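Filed under: Grippers and End Effectors > Hand-held > Care and Repair
Last edited February, by the Kelo pages editor

Cozma hand gripper (upkeep)

The Cozma is a hand-held parallel-jaw gripper made by Zornness, used for recording household handling tasks which are later replayed on a robot arm. Sold singly or in pairs. This article covers setup, routine care and common repairs. For the arm-mounted version see Cotum.

Construction. Matte black body, two rounded housings, one each side. Inner and outer links on pivots, finger pads at the ends facing each other. Camera sits above the body looking out past the jaws, so the links and pads are always in view. Weight 265 grams without the camera plate. The links are the part that wears. Pads wear too but are cheap.

Setup. Done once per unit, and again after any link swap. Body screws go in first, finger tight, then the pivots, then the body screws again to full. Jaws are closed by hand and the pads checked for an even meeting line. If one pad lands early the pivot on that side is over-tightened, back it off an eighth of a turn and try again. Opening is then set against the 72 mm gauge block. Camera goes on last. Older units (before the second housing mold) need a shim under the plate, the newer ones dont.

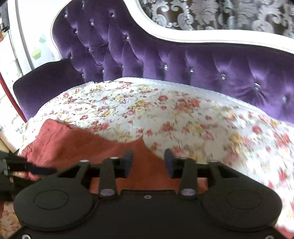
Bedding work is the hardest use on the links and most service notes for the Cozma come from it. Cloth gets pinched at the pads and pulled sideways, a load the pivots were not really drawn for. Lint collects behind the pads and in the openings of the linkage. With the jaws open over a sheet, as here, both big silver-gray pivots are in plain sight of the camera, as are the smaller pin heads at the tops of the links, and a first check can be made from the recording without picking up a tool. Pin heads should sit flush. A proud one means the clip behind it has gone.

Routine care. Every 40 hours of use:
Blow out linkage, low pressure.
Wipe pads with a damp cloth, no solvent. Solvent glazes them.
Check side play at the pad tips. Limit is 2 mm. Over that, replace the pivot bushings as a pair.
Retighten body screws.
Grease is not used anywhere on the links. It marks fabric and holds lint.

Common faults. Jaws slow to open: nearly always thread wound round an inner pivot, cut it out with a blade, dont pull. Clicking on close: loose strut at the housing. Pads meeting crooked after a drop: bent outer link, and straightening is not reccomended, fit a new one. After any link change the opening has to be set again, and recordings made before and after are kept in separate sets.

Spares. Kelo pads fit both the Cozma and the Cotum. Links do not interchange.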